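Puten tracker
Ticket 17: Pushing policy stalls short of target block on Nurkeo arm
Status: Open, fix under test
Component: Sterska (training and evaluation)
Opened: 19/07/2021

Summary
The policy trained on the Prata data reaches the right block when the instruction names a colour and a shape that occur together only once. When the instruction gives colour alone, the rod moves towards the centre of the board and stops there. No error is raised. The episode runs until the step limit and is scored as a failure.

Steps to reproduce
Load the current Sterska checkpoint.
Place the blocks near the outside of the board with the middle clear.
Send "push the red block to the middle".
Wait for the step limit.

Expected: the policy picks one of the red blocks and pushes it.
Observed: the rod travels to a point between the two red blocks and holds.

Log

Entry 1. Checked the arm controller first. Commanded and reached positions agree over the whole board. Joint limits not hit. Controller ruled out.

Entry 2. Checked the text side. The instruction is read correctly and the embedding for "red block" is close to those for "red star" and "red cylinder". Nothing odd there.

Entry 3. Replayed 19 failed episodes with the action output written to file. In each one the first few actions are small and point between the two candidates. The output is a single mean action, so two equally good targets are averaged. This fits the stall.

Entry 4. Looked at the training set. Of 3,000 episodes, very few use a colour-only instruction, and in most of those one candidate is already much nearer to the rod. The policy has hardly seen a tie.

Entry 5. Replaced the mean squared error head with one that predicts a mixture of 4 components and samples from the strongest. Same data, same seed, same number of steps. The rod now commits to one block early on. It still changes its mind in some runs if the first push misses and the rod ends up level with both blocks.

Entry 6. Tried holding the chosen component fixed for the first part of the episode. This removes the switching but makes recovery after a missed push slower. Left behind a flag, off by default.

Entry 7. Evaluation for the new head uses the same ring layout as before, so results can be set against the old checkpoint. Rod starts at the far side, clear of all blocks. Success is still judged by final block position only, and the time taken is logged separately.

Still to do: repeat with yellow and blue, then rerun the shape-only instructions to make sure the star case has not got worse. Ticket stays open until both are in. 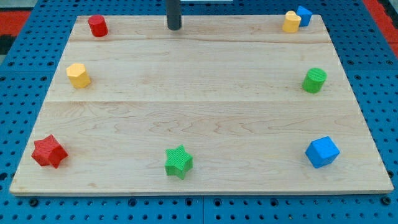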